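Hello all, here's where we've got to with the Tallance kitchen chores grant since February. We're still on measuring cups, and I'm fonder of them than I ever expected!
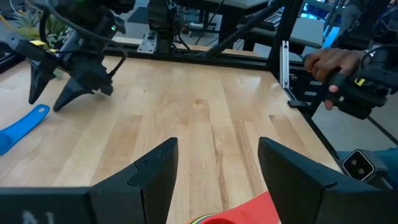
Vasco Nogueira
Project lead, Tallance

We've logged 471 tries at nesting, out of the 1,000 we promised you. Picking a cup up is mostly fine now (handles are easier than rims). Getting it to sit inside the next one is the fiddly bit.
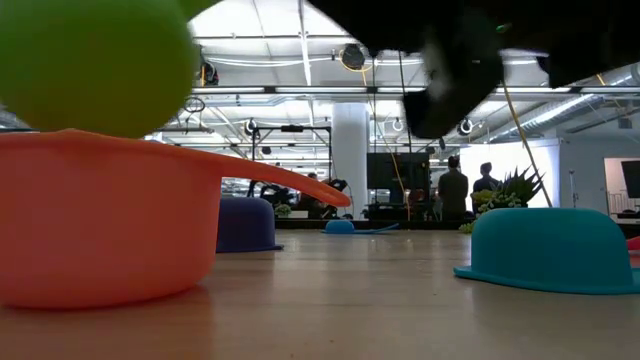 Joaquim Cardoso reckons a home helper that needs cups laid out for it is no help at all, and he'd sooner see us try a messy drawer. Fair point, and I'd like to, but stacking comes first.

So could it do your washing-up? No, not yet. Tidy one small set on a clear bit of worktop, perhaps, if you're patient. 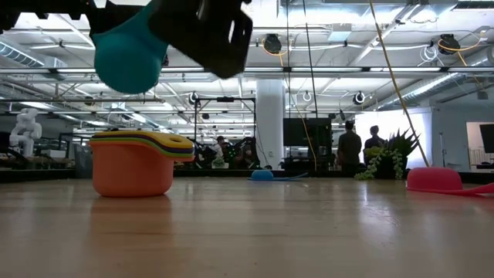

What we need next

Your yes on the drawer tests, please, and the second payment.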